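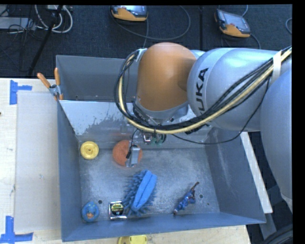
Who Makes the Rules for Robots?

A robot arm in a workshop can be stronger than any grown-up you know. It doesn't get tired and it doesn't get bored. It also doesn't know that your hand is in the way unless someone has given it a way to find out. So people who work with robots follow safety rules.

Some rules are written down in books called standards. A standard is a long list of things that everyone agrees to do the same way. Engineers from many countries meet and argue over the words. It can take years to finish one.

Other rules belong to one workshop. Renata Lucero looks after the robots at a workshop called Indero. These are the ones she teaches to new people:

Stay outside the robot's reach while it is working. The reach is all the space the arm could get to if it stretched out in every direction, even behind it.

Know where the stop button is before you start. On many robots there is one on the pendant, the handheld controller with a screen.

Go slowly when you are close. When a person is teaching a robot a new move, the robot has to creep along. The usual limit is 250 millimeters per second, slower than you walk.

Keep cables tidy. A loose cable can trip a person, and an arm can pull on it as it turns.

Never reach in to grab something the robot has dropped. Stop the robot first, then pick it up.

"The last one is the hardest," Renata says. "Your hand wants to go before you have thought about it."

What about robots that pick things up?

A robot that picks up different objects needs extra care. The part that does the holding is called a gripper. If it squeezes too hard, it can crush a soft toy. If it squeezes too lightly, something heavy can slip out. Workers test it with many shapes - round, flat, bristly, smooth - and write down what happened each time. Renata's notebook has 148 pages and she is on her second one.

Words to know

Gripper: the robot's "hand"
Pendant: a handheld controller for a robot
Reach: all the places the arm can get to
Standard: a set of rules that many people agree to follow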